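Thread: Is the "one year box" thing real or just hoarding with extra steps?
Forum: Home & Household > Decluttering
Replies: 12

chisholm_c wrote:
My sister-in-law did one of those weekend workshops in Rarville and came home a convert. The method is that you pack up everything you're unsure about, tape it, write the month on it, and put it in the basement. If you haven't opened it in a year you donate it without looking inside. She paid 160 dollars to be told this.

I have doubts. It sounds to me like moving your stuff from one room to a worse room. Has anyone here done it for the full year? Not "I started in July and feel so much lighter." The whole year, and then the box left the house.

mrocha_quilts wrote:
I did it, full year, 13 boxes. Ten of them went to the thrift store in Canstead unopened. The other three I opened, so I guess that's cheating. I don't miss anything from the ten, mostly because I couldn't tell you what was in them.

chisholm_c wrote:
OK but that's my problem with it. "I don't remember what was in there so I must not have needed it." You also don't remember where the spare fuses are until the lights go out.

mrocha_quilts wrote:
Fuses don't go in the box! Nobody puts fuses in the box. You put the fondue set in the box.

girish_s wrote:
The no-looking rule is the part I can't get behind. We cleared out my uncle's place in Whitelaw and there was an envelope of family papers inside a waffle iron carton. My aunt wanted the whole stack of cartons gone by noon. If we'd followed the workshop rule my grandfather's naturalization certificate would be in a landfill.

I'd also like to know what thrift stores think of getting sealed mystery boxes. The one near me has a sign up asking people to please stop.

mrocha_quilts wrote:
That was somebody else's stuff though. Different situation. I packed mine, so I knew there weren't any certificates in there.

girish_s wrote:
My uncle packed his too.

Eunseong wrote:
I used to sort donations at a charity shop and I agree with Girish. Sealed boxes are a pain. Someone has to open each one, and there's a decent chance of finding half a bottle of cough syrup leaking over a pile of sweaters. If you're going to donate, open it first. It takes two minutes.

The other thing is that the workshops never talk about what happens to the stuff. They talk about how you feel. Half of what came through our back door went straight to the dumpster, and we paid for the dumpster.

custodio_g wrote:
Going to defend the method a little. I have done it twice, once before we moved to Rundham and once after. It worked fine for kitchen things and books. It was useless for clothes, as I packed winter coats in spring like an idiot and was buying a coat by November.

The year is too long if you ask me. Three months is plenty for a drawer of gadgets. If I haven't wanted the egg slicer by then I'm not going to.

chisholm_c wrote:
So everyone who likes it has changed it. Matilde opened three, Custódio cuts it down to three months, Eun-seong says look before you donate. At what point is this just "go through your stuff," which I can do for free?

custodio_g wrote:
Sure, but were you going to go through your stuff? Be truthful.

chisholm_c wrote:
No.

Eunseong wrote:
Ha. Well, there you go.

My own version, for what it's worth. I keep one open box by the hall closet and never tape it. Anything I pick up and think "why do I have this" goes in. When it's full I sit down with it and decide.

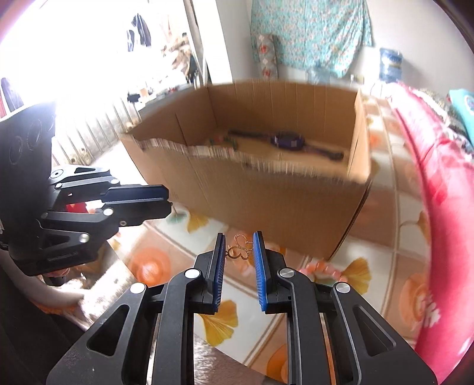
Small stuff is where I get stuck, and I don't believe anyone who says they have a system for it. Big things are easy, you can see the bread machine and you know you never bake. With little things it always feels cheaper to keep them, so they drift from drawer to drawer for years. A purple watch-looking thing with a long black strap, lying across the bottom of a box, takes up next to no room and so nothing ever pushes me to decide. And don't buy special bins for this, please. The cardboard one with the top edge of the front all torn up holds things as well as anything from the container store, and when you're done with it you can recycle it.

girish_s wrote:
Agree on the bins. I went to one free intro session for one of these programs and the last part was a table of bins for sale. I left before the questions.

mrocha_quilts wrote:
An open box wouldn't work in my house. My husband would take everything back out by dinner. The tape is there for him, not for me.

chisholm_c wrote:
Fine. I'm going to try the open box, kitchen only, three months, and I'll look before anything goes out the door. I still think my sister-in-law should ask for her money back. Will update if I remember where I put it.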